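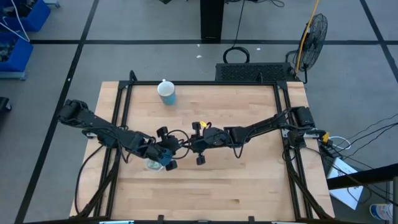
Unit 6: Moisture Movement in Edge-Glued Panels

Reading before class: the Skonesach course packet, section on sorption. Bring a calculator and the blank worksheet from Unit 5.

1. Terms

Moisture content (MC) is the mass of water in a piece of wood divided by the oven-dry mass of the same piece, given as a percentage. The divisor is the dry mass, so green wood of some species can have an MC above 100 percent.

Free water sits in the cell cavities. Bound water is held in the cell walls. Loss of free water changes the weight of a board but has almost no effect on its size. The fiber saturation point (FSP) is the MC at which the cavities are empty and the walls are still full. Shrinkage starts when the MC drops below the FSP.

Equilibrium moisture content (EMC) is the MC a piece will reach if left long enough in air of constant temperature and relative humidity. Humidity has by far the larger effect. At the same humidity, a board that is losing water settles at a slightly higher MC than a board that is gaining water. This gap is called hysteresis, and it is ignored in the worksheet.

2. Direction

Wood is anisotropic. Three directions are used in this course:

Longitudinal: along the grain. Movement in normal wood is small enough to leave out of panel calculations. Juvenile wood and reaction wood are exceptions.

Radial: across the growth rings, from pith to bark.

Tangential: along the growth rings. For most species this is the direction of greatest movement, often close to twice the radial value.

A flatsawn board moves tangentially across its width. A quartersawn board moves radially across its width. Most commercial strip panels contain both, along with boards whose rings meet the face at an angle between the two.

3. Estimating width change

Below the FSP, shrinkage is treated as linear. The width change is

D = W x C x (M2 - M1)

where W is the width of the panel at the starting MC, C is the dimensional change coefficient for the species and direction, and M1 and M2 are the starting and ending moisture contents in percent. A positive D is swelling. A negative D is shrinkage.

Coefficients for hard maple used in this unit:
Tangential, C = 0.00353
Radial, C = 0.00165

Example A. A flatsawn hard maple panel is 18 inches wide at 6 percent MC. It goes into a room where it reaches 8 percent MC.

D = 18 x 0.00353 x (8 - 6) = 0.127 inch

The panel gains a little over 1/8 inch. The same panel made entirely from quartersawn stock gains 0.059 inch.

Example B. The panel is glued up at 15 percent MC from flatsawn stock, also at a width of 18 inches, and later dries to 6 percent.

D = 18 x 0.00353 x (6 - 15) = -0.572 inch

A loss of more than 1/2 inch cannot be taken up by ordinary screw holes. If the panel is held rigidly at both edges, expect open joints or a split, usually starting at an end.

For panels of mixed grain, compute both values and report them as a range. Do not average the two coefficients unless the proportion of each cut is known.

4. Effect of strip construction

Gluing narrow strips into a wide panel does not lower the total movement across the width. The strips are bonded edge to edge with the grain parallel, and the movement of each one adds to the next. What changes is the way distortion shows. A single wide board cups as one arc. In a strip panel, each strip cups over its own width, and the height of each arc is small. A light surfacing pass will normally remove it.

Alternating the ring direction from strip to strip gives a surface that is slightly wavy but flat overall. Keeping the rings in one direction gives a single shallow arc, which can be pulled flat by fasteners along the center line. Both layouts are accepted in the Major and Podel shop standards on reserve.

Strips must match in MC at the time of gluing. If one strip is wetter than its neighbors, it will shrink after surfacing and leave a low line on the face. A wetter end produces the same fault near the end of the panel only.

5. Fastening

Fix the panel in one place across its width and let the remainder slide. Accepted methods:

a. Slotted holes with a washer. The slot runs across the grain of the panel.
b. Figure-eight fasteners, recessed so that they can pivot.
c. Wooden buttons in a groove, with clearance left on the side toward which the panel will grow.

Clearance has to cover the full seasonal range. A panel fixed at its center needs half of the calculated D at each edge. A panel fixed at one edge needs all of it at the other.

Do not glue a crosspiece over the full width of the underside.

6. Finish

A film finish slows the exchange of moisture. It does not set the final EMC. Coat both faces and all edges with the same number of coats. When only the top is sealed, the underside responds first and the panel cups. End grain takes up water much faster than face grain and should get extra attention at any cutout.

7. Worksheet problems

7.1 Rework Example A for a panel fixed along its back edge. State the clearance required at the front.

7.2 Rework Example B using the radial coefficient. Decide whether the Susa slotted bracket in the packet drawing has enough travel, and show the check.

7.3 Sketch the end view of a panel with alternating ring direction, first as surfaced and then after drying. Exaggerate the cup.

Worksheets go in the Unit 6 folder. Round final answers to the nearest 1/32 inch and keep the decimal value next to it.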